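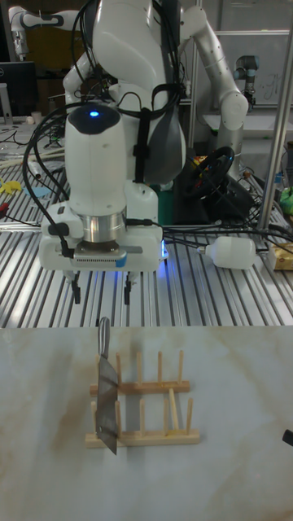
From: Siiri Laaksonen
To: workrooms list
Subject: Re: [workrooms] Slotted aluminium tables, how do you keep them tidy?

Dear Chrysanthi, dear all,

Thank you for your message of Friday. I answer in the order of your questions, with your text left in between, so the others can follow. Please excuse the length. I started this in the coffee break and it has grown.

Chrysanthi Galanis wrote:

> Hello everyone,
>
> We are going to replace two old worktables at Mamham. The present ones
> have a flat painted top and I would say they are finished. One proposal
> is aluminium profile, the kind with slots along the whole length. I have
> only seen them in the catalogue and once during a visit, and then they
> were full of things, so I could not see much of the table.
>
> My questions are these:
>
> 1. Is the slotted top a nuisance for small parts, or do you get used
> to it?
>
> 2. How do you clean it? Our cleaning firm does floors and bins and
> will not touch the tables.
>
> 3. What do you do with cables? Ours lie everywhere, and I have the
> feeling that a new table will not cure this.
>
> 4. Large awkward objects. We have several which have no shelf and
> simply live on the table. Do you allow it?
>
> 5. Is there something you would order differently today?
>
> The order must go out before the end of January and I would be glad for
> any answer, also a short one.
>
> Kind regards,
> Chrysanthi

> 1. Is the slotted top a nuisance for small parts, or do you get used
> to it?

Both. The slots are very good when you want to fix something down, since you can put a nut in from the end and slide it to where you need it. For loose screws they are not so nice. A small screw goes into the slot and you can see it lying there, but your finger doesn't fit. We keep a thin magnet on a stick for steel ones and a bent piece of wire for the others. Aatos Kokkonen uses a drinking straw and pushes everything towards the end of the slot, where he holds a paper cup under it. It works if the slot is free for its whole length, so it works on one half of our table.

My advice is to buy some shallow trays at the same time as the table and to make the agreement that no screw is put on the bare top. We bought ours from Zelov, grey, with a rubber mat inside. The mat is sold separately and is easy to forget on the order form.

There are also plastic strips which you press into the slots to close them. We ordered 60 metres and have used perhaps half. They make the top more even and they keep the dirt out, but when you want to fix something you must pull the strip up again, and after this it never lies completely flat. I would close only the slots at the front, where people write and where they rest their arms.

> 2. How do you clean it?

Vacuum cleaner with the narrow nozzle, then a damp cloth over the top. For the slots themselves I fold the cloth over a flat wooden stick, the kind for stirring paint, and pull it along. It takes me the better part of an hour for one table, but most of that time goes to lifting things up and finding a place to put them meanwhile.

Please do not let anybody use the strong kitchen spray on bare aluminium. Teemu Lappalainen did it with the best intentions and we have a dull area the shape of a large leaf. Water with a drop of washing-up liquid is enough. Dry it afterwards, also inside the slots.

And about liquids in general: I have tried to introduce that bottles do not stand on the table. They fall over, and a slotted top distributes the liquid very efficiently to all the places you cannot reach. I must admit that my rule is not followed. You can find a bottle on our table on most days, standing or lying.

> 3. What do you do with cables?

Your feeling is correct, a new table does not cure it. The slots help a little. You can buy clips with a foot that turns into the slot and a strap for a cable tie on top, and with these the cable follows the edge of the table and doesn't cross it. We have a bag of 1,000 cable ties from Aaltonen and I believe they will last until my pension.

What I recommend, from our mistakes:

Take the reusable hook-and-loop ties for everything that is moved more than once in a month. People don't cut a plastic tie and put a new one, they just lay the next cable beside the bundle. After some weeks you have one neat bundle and five free cables over it.

Fix the power strip under the table, at the back, before you put anything on top. We did this last and somebody had to lie on the floor.

Write on both ends of the cable. At one end only is useless, because you are always standing at the other end.

Let the spare length hang below in a net or a tray, so it isn't coiled on the top. This is the point where we fail ourselves, as you will see.

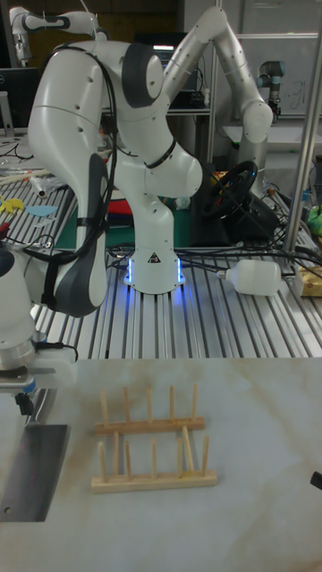
Our table as it is now, with the steering wheel on its pedestal, the white bottle and the beige box at the edge. The cables are the part I am least proud of.

The steering wheel brings me to your next point.

> 4. Large awkward objects. We have several which have no shelf and
> simply live on the table. Do you allow it?

We allow it and we complain about it. The steering wheel is a good example of the difficulty. It is tall, it is round, nothing can be stacked on it or leaned against it, and its cables go in the direction they like. On a shelf it would need the space of a whole row of boxes. On the table it takes only a small area for the foot, but the cables take three times more, and nobody wants to put a notebook on top of cables.

Nelli Riihimäki has proposed a simple system and I think it is a sensible one. Every big object gets a home position, marked with tape on the edge of the table, and its cables must stay inside the same marks. If the cables don't fit, then they have to be tied shorter or go underneath. We tried it first on the other table, the one near the door, and it has been in order since autumn. For the table in my picture we haven't put the tape yet. I have the roll in my drawer.

For cardboard boxes we are stricter on paper. A box may stay on the table until it has been unpacked, and then it goes flat to recycling or it goes under the table with a name on it. In practice a box at the very edge of a table becomes invisible after two days. I walk past it like the others do. If you can find a low shelf beside the table, only for boxes that have arrived, I think you'll be happier than we are.

> 5. Is there something you would order differently today?

Yes, some things.

The length. Our top is 240 cm long and this was a compromise with the wall. For two people working at the same time it is enough when the things in the middle are low, but when the middle is full they talk to each other around the corner. I would take two tables of 2,000 mm each and put them together. You can pull them apart when you need to get behind.

The depth. Take the deeper one if the room permits it. When there are big objects at the back and cables in the middle, the front strip is all that remains for your hands. With a shallow table it is too little even for a sheet of paper.

The colour, if one can say so. Bare aluminium reflects the ceiling lights and in the evening it is tiring for the eyes if you look at it long. We have cut pieces of dark grey felt which can be laid on the part where somebody sits. They cost very little and they also stop the small screws. I wish we had done it from the first day.

The feet. Ask for feet that can be adjusted without a special key. Ours need one, it was in the delivery, and now it is not in the house. Skatville sent us a second one free of charge, and I have tied this one to the leg of the table.

One thing which I would order the same way again is the profile itself, with slots on the sides as well as on the top. The side slots are good for hooks. Headphones, scissors, the roll of tape, the brush for the slots, all this can hang outside and doesn't take any place on the top.

I don't know your prices, so I can't say if it is worth it for Mamham. If your work is mostly paper and soldering, a good wooden board with a mat might serve you better and it is kinder to small parts. If you fix things down and move them every few weeks, then I would choose the slots again.

Can I ask one question back to the list? Has anyone found a cable tray that hangs from the side slot and can be emptied without taking out all the screws? Ours is closed by a long cover, and each time we add a cable the whole cover has to come off. I suspect this is the true reason why so many of them stay on the top.

With kind regards,
Siiri

PS. Chrysanthi, the clips I mentioned come in two slot widths which look the same on the order page. Measure first. I have a whole bag of the wrong ones and can post them to you if yours turns out to be the other width.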